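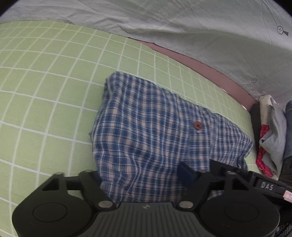 Embla Kvam answers the phone on Thursday with her mouth full of toast. She runs the fan campaign for Skurnstead, the fantasy novel by Morag McIver that readers want to see as a film, and she has been awake since five.

"The pledge page went over 2396 dollars in the night," she says. "I had to look two times."

The money will pay for a short proof scene, four minutes long, which the small company Skalleo wants to show to investors in June. Director Ruairi Nisbet has picked the chapter at the ferry house. Kvam is happy with this choice, but not all the fans are. "Many people wanted the winter trial. I understand them, I cried at the winter trial - but it needs 85 extras and a frozen lake."

And the casting? The forum has 203 pages on who should play Gourlay, the smuggler.
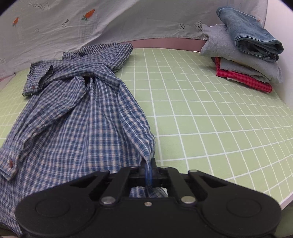
Will the fans have a vote on the actor?

"The fans can send names until the end of the month, and Ruairi reads the list, but he decides himself."

Her own favorite is Isla Jardine for the sister, Ulby. She saw her on stage once and wrote to her the same evening. "She was very kind. She had read the book on a train and missed her station."

Readers outside the country can also give. The smallest pledge is one dollar, and every name goes in the credits.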